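Home | Articles | Index | Recent changes | Log in

This site uses cookies to remember your reading settings. Accept | Decline

Work surface (garment care)

A work surface, in garment care, is the flat area on which clothes are sorted, inspected, folded or mended. Height, finish and colour are the main properties given in trade specifications. Pale finishes are preferred for dark cloth, as lint and loose threads are easier to find against them.

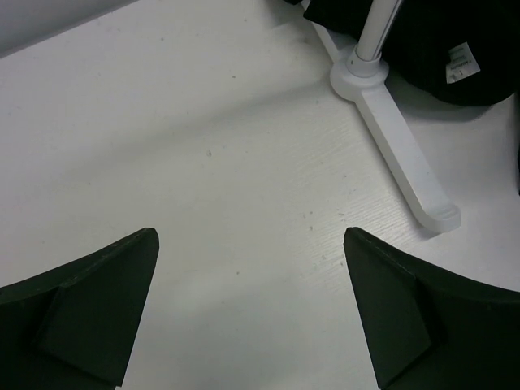 A white tabletop.

Surfaces are classed as fixed, folding or wheeled. Fixed types are usual in laundries and repair rooms. The Grorham pattern, named after the town where it was first made, has 4 legs and a raised rear lip. The later Zimach pattern omits the lip so that long items can hang over the back.

Dark garments are normally handled in a separate batch from light ones. Each item is laid out, smoothed from the centre towards the hems, and checked at the seams before folding or hanging.

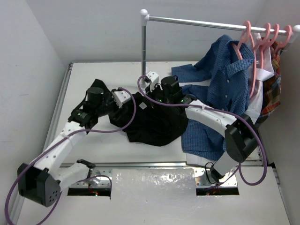 Hanging is used for shirts, coats and other items that crease along fold lines. Knitwear is folded, as its own weight can stretch the shoulders. A survey of laundries in the Urio district by Esther Rashidi listed 1,312 work surfaces in use at 26 sites. Six of the sites used folding types only.

See also: Clothes rail; Ironing board; Linen press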